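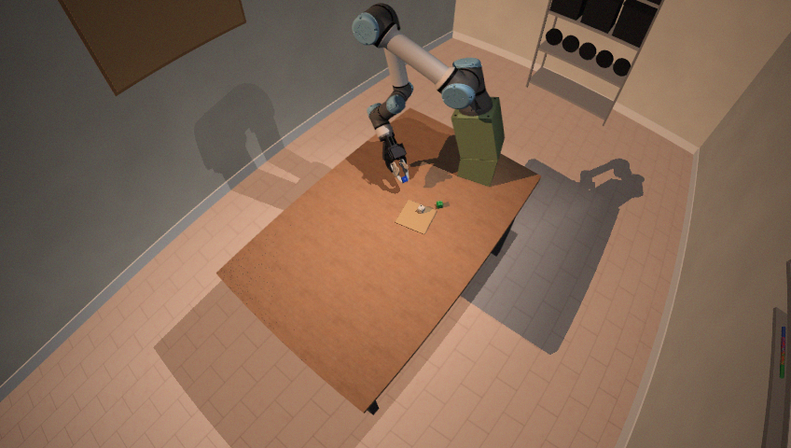
Last Tuesday's group wanted to know why we bother with the dull layers at Toltov when all the good bones come out of the red one. Fair question! It took up most of the tutorial, so I've moved it to the front of this week's notes.

The short answer is that the dull layers tell you what sort of place the good bones ended up in. A jaw on its own gives you an animal. A jaw with 13 beds of silt above and below it gives you an animal that died beside a slow river, in a season when the river was behaving itself, and that's a much better story.

Week 5: Taphonomy, or what happens between dying and being dug up

Reading for this week is the Skarnach chapter in the course pack, up to the end of the section on trampling. Skip the appendix unless you like tables (I do).

1. Decay and scavenging

Soft tissue goes first, and it goes fast in warm, wet ground. After that the skeleton starts to come apart in a fairly regular order. The lower jaw drops away early, along with the small bones of the hands and feet, while the spine tends to hold together much longer. When you find a run of vertebrae still in line, you already know burial came reasonably soon.

Look for tooth marks! Gnawing by rodents leaves paired, parallel grooves. Carnivores leave pits and punctures, mostly at the softer ends of long bones, and sometimes they remove those ends altogether.

2. Transport

Moving water sorts bones the way it sorts gravel. Ribs and vertebrae travel easily, skulls and jaws stay put, and limb bones fall somewhere in between. So if your collection is nearly all jaws, ask whether the current carried the rest off before you start writing about an ancient jaw-collecting predator. (Somebody does try this every year and I love them for it.)

The Malý quarry collection is wonderful for practising on. There are 222 catalogued pieces, and 28 of them are skull or jaw fragments. Work out the proportion, compare it with the sorting groups in your handout and see what you think the water was up to.
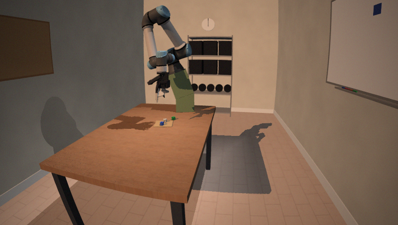 Long bones can also line up with the flow. Plot their directions on a rose diagram and you'll often see one strong axis, sometimes with a smaller one at right angles to it where bones have rolled.

3. Burial and mineral change

Once a bone is covered, groundwater takes over. Minerals fill the pores and may replace part of the original material, and the colour changes with them. Black and dark brown usually mean iron or manganese. Colour tells you about the ground, so please don't use it to guess age. Two bones of the same age from opposite ends of one trench can look like total strangers.

4. Before the practical

Read page 26 of the lab manual on surface weathering stages and bring a hand lens. We'll be using the Skulier casts, which are sturdy but chip at the edges, so keep them over the padded trays. Sketches in pencil, labelled, with a scale bar. Neatness isn't marked but the scale bar is.

Anyone still puzzled by trampling marks versus cut marks, have a go at question 3 first and we'll sort it out together at the bench.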